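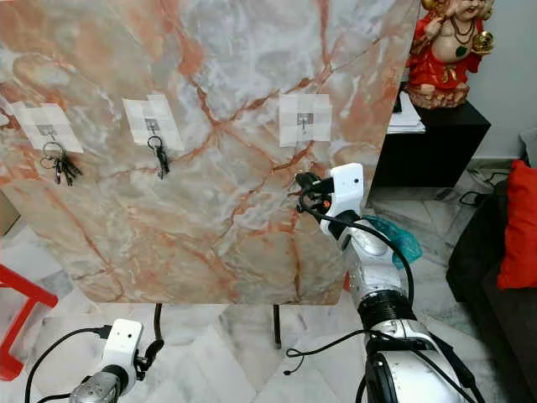
Key-hanging fault (Tromton)

The key-hanging fault is the common name for a repeated failure of the Tromton two-armed household robot during tasks in which keys are placed on, or taken from, a small wall hook. It was first reported in August by testers in the town of Matubbar. The fault caused no serious injury, but it led to a change in the gripper software and to a new safety rule for work near people.

Background

The Tromton was developed by the firm Bendard, and its grippers were supplied by Studel. Key hanging was added to the test program at the proposal of Catríona Quinlan, who was then responsible for household tasks. The task was considered difficult for two reasons. A key ring is thin and changes its position when the keys swing, and an adhesive hook gives way if it is pulled too strongly.

In the usual arrangement, adhesive hooks were fixed on square paper patches and the patches were taped to an upright board. The robot had to bring one ring to a free hook, lower it, open the fingers and move back.

Description of the fault

The robot decided that a ring was hanging when the load on its fingers became smaller. In normal cases this was correct. However, the load also became smaller when the keys rested against the board. The robot then opened its fingers too early and the keys fell to the floor. This form was called the early release.

A second form, the late release, was less frequent and more dangerous. The ring was on the hook, but one key remained between the fingers. The robot moved its arm back with the keys still held, and the hook was torn from its support. In one case the hook struck the hand of a tester, Fiachra Tierney, who had a small cut.

Investigation

The investigation was led by Áine Hayes. Her group reviewed 3123 attempts and found 234 early releases and 3 late releases. At first the adhesive of the hooks was suspected, and almost 2000 of the attempts were made again with screwed hooks. The number of early releases did not change in a clear way, so the adhesive was excluded as their cause.

Ailbhe Coughlan later showed that the load signal was read only once, at the moment when the arm stopped. A swinging bunch of keys could give a low value at this moment by chance. Large bunches were affected more than small ones.

Correction

In the corrected software the load is read during a longer time, and the arm makes a short movement down before the fingers open. During the backward movement the arm stops if any load remains. Testers must also stay out of reach until both arms are at rest.

Ailbhe Mac Carthaigh criticized the correction in an internal report, as it made the task slower and did not help with very light rings. Bendard accepted the second point, and single keys without a ring or tag were removed from the list of supported objects.

See also

Gripper
Force sensing
Household robot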